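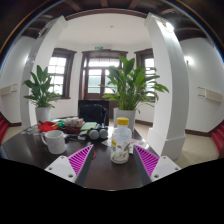 FOR IMMEDIATE RELEASE
8/12/21

Astell Lab and Keskinen Robotics Share Flultik, a Way to Teach Robots Everyday Grasping From Hand-Held Demonstrations

PLIVHAM – Researchers at the Astell Lab have released first results from Flultik, a training method that lets a robot arm learn to pick up ordinary objects from recordings made by people walking around with a gripper in their hand. In the team's tests, an arm trained this way completed 94 percent of its pick-and-place attempts on tables it had never worked at before, and we could not be happier to share it!

The idea is simple. A person holds a gripper with a wide-angle camera mounted on it, reaches for a bottle, a mug or a packet of snacks, and moves it to a new spot. The camera records the same view the robot will have later, with the same two ribbed fingers in sight. No robot has to be in the room while the data is collected, so a session can happen wherever there is a table and a little time.

That freedom is what excites us most. Earlier grasping work at Astell was done at a single bench under fixed lighting, and the arm tended to get lost as soon as the background changed. For Flultik, the team and its partners at Keskinen Robotics went out to lived-in rooms and left the clutter where it was: papers, cords, plants, chairs, glossy tabletops, lamps shining on the walls. The training set holds 608 demonstrations, recorded in June by a group of 4 people, most of whom had never handled the tool before. New users were comfortable with it after some 3 minutes of practice.

The method also sorts its own data. Flultik compares each demonstration with the others and gives less weight to the ones where the hand hesitates or the object slips between the fingers. In tests with this step switched off, the arm made noticeably more failed grasps on see-through plastic, long a sore spot for camera-based systems.

There is plenty left to do. Flultik handles one object at a time, and very thin items such as single sheets of paper still give it trouble. Work on two-handed tasks has already started in Plivham, using a matched pair of the same grippers.

The demonstrations, training code and drawings for the gripper fingers are free for research use. Requests for access and for lab visits can be sent to the Astell Lab press office in Plivham.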